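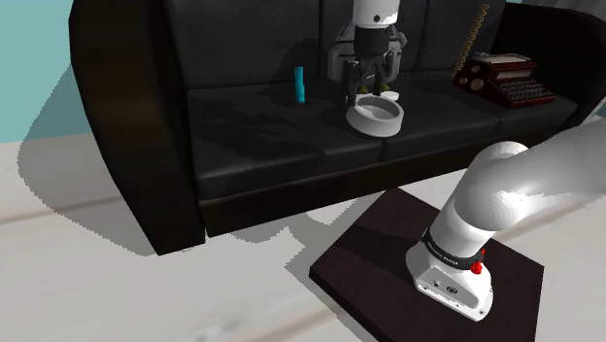 Does the Nokelitz scene pack work with an arm you already have a model for, or do you have to use theirs?

You can use your own. The pack loads furniture and small objects as separate assets, and the arm is added in a short setup file that you can edit.

Lists > Simulation Users > Product Reviews > Nokelitz scene pack

To: simulation users list
Subject: Re: Nokelitz scene pack, worth the license?

An earlier message on this list said:

> We are looking at the Nokelitz pack for our pick-and-place tests at
> Uddale. The sales page says it has 1483 objects and "home" layouts.
> Has anyone run it for more than a demo? I want to know how the soft
> furniture behaves, and if support answers mail. We would need it
> working by October.
>
> Badawi group

We have had the trial license at Rasau for nine weeks, so I can answer part of this.

The sofas are not soft. They are rigid bodies with a leather or cloth texture, and a bowl set on the seat stays where you put it. For reaching and grasping over a seat that was good enough for us. If you need cushions that give under a load, this pack won't do it.

Layouts mix objects freely. You can get a typewriter and a bowl on the same sofa, with the arm based on the floor in front and reaching over. I like that for testing, but if you want rooms that look lived in you will have to place things by hand. Placement by hand took me 20 minutes per layout once I had the hang of the editor.

Shadows are rough at the default setting. The edges come out jagged on pale floors. There is a quality switch in the render menu that cleans them up, and it slows things down enough that we leave it off except for final runs.

Collision shapes are uneven. Bowls are fine and have a proper hollow. Thin chains are treated as one stiff piece, so don't plan a task on picking one up. I reported three objects with bad shapes and got fixes for two of them. The third is still open.

Support answered each mail by the next morning. The manual is thin and the section on importing an arm is out of date, so use the notes in the install folder.

For bowls, cups and other plain objects I would pay for it. For anything that bends I would wait for the next version. I can send our setup file if the Badawi group wants it.

Rasau test lab

Last updated: October
Contact the list owner | Copyright Uddale Lists | Back to top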